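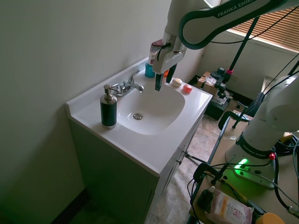
Right, bathroom counters. I've been clearing them for people in Detstead and Daltonside for a while now, and it's the job everyone thinks will take 25 minutes and then eats their whole Sunday. The trouble is that a vanity is mostly basin, so whatever flat space you've got left is precious, and we fill it straight up. Look at the back of this one — a teal cup, a white bottle with a pink and red label, a couple of little round things off to the right, and all of that is along the bit near the wall where your hand has to reach past the tap. The soap dispenser is the one I'd leave alone. Front corner, easy to get to, done.

(Pause here, ask who has more than one half-used bottle of the same thing. Hands up. Mine goes up too.)

So my rule at home is the elbow rule. Stand at the sink, pretend to wash your face, and anything you'd knock with an elbow has to live somewhere else. Drawer, shelf, basket on the floor, I don't mind! Jacobus Shabalala, who I did the Benora flats with, used to put the lot in a tub first and only let things back out when somebody went looking for them. After 30 days the tub was still pretty full. I pinched the idea and I still use it.

Next slide, cleaning round the tap.
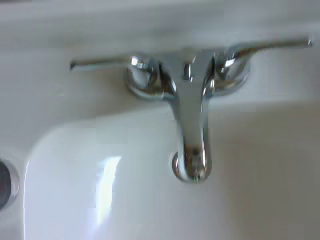

Once the counter's clear you can get a cloth in properly, and you'll want to, as the grot loves the spot where the metal meets the basin. I use an old toothbrush, warm water and a drop of dish soap. Go round the base, then under the handles, then the underside of the spout (everyone forgets the underside of the spout). Rinse, then dry it with a tea towel or you'll have water marks by teatime. It's up to 60 seconds of work if you do it every couple of days, and a miserable half hour if you leave it till your mum visits.

Mention the Rajput house here if there's time — three kids, one sink, toothpaste on the ceiling. Then questions, and remind people the tubs are on the table by the door and they can take one home.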